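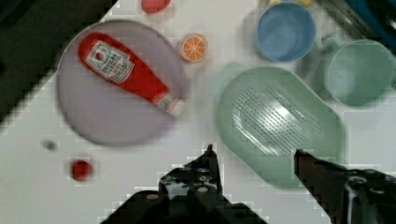

Section 6. Wrist Camera and Tabletop Set-up

This section covers first-time alignment of the Cirnamero wrist camera and preparation of the table for a pick test. Complete Section 5 (Mounting the Arm) before you start. The arm must be bolted down and the Flumance controller must show READY.

CAUTION: Keep hands off the table while the arm is powered. The fingers close without an audible warning.

6.1 Preparing the table

1. Clear the work surface and wipe it with a dry cloth. A plain white surface is preferred. Patterned or glossy tops reduce detection scores.

2. Lay out the test objects. Toy kitchen items such as plates, bowls, mugs and play food are suitable. Include at least one object resting on another, for example a bottle on a plate.

3. Leave clear table under the gripper for the starting pose.

NOTE: Small round items roll when bumped. Keep them away from the table edge.

6.2 Aligning the camera

1. Press HOME on the controller. The arm moves to the starting pose and the fingers open fully.

2. Open the Camera tab and select Live View. Both fingertips must be visible, entering from the bottom of the view, with table showing between them.

3. If only one fingertip is visible, loosen the two bracket screws, turn the camera until both appear, and tighten to 3 N·m. Do not overtighten. The bracket threads are not replaceable.

4. Select Save Pose. The controller stores the fingertip outline and ignores that area during detection.

NOTE: The view does not have to be symmetrical. One finger may sit closer to the center than the other.

6.3 Running the pick test

1. Select Cadum from the test list. The default speed is 75 percent. Lower it for fragile items.

2. Tap an object in Live View. A yellow outline appears around it. If the outline takes in a neighboring object, move the two apart and tap again.

3. Press and hold RUN until the arm returns to the starting pose. Releasing the button stops all motion.

4. Repeat with a flat object, a hollow object and a small object.

CAUTION: Do not select slotted or perforated items, such as a colander, by tapping the slots. Tap the rim. A fingertip caught in a slot can trip the force limit and lock the wrist joint.

6.4 Faults

E-2627: Fingertip outline not found. Repeat 6.2 from step 1.

Glare warning: Bright reflections on molded plastic. Dim or move the overhead light. The test may be continued.

Wrist locked: Turn off arm power, free the fingers by hand, then restart. If the fault returns, contact Lahtinen service with the controller log.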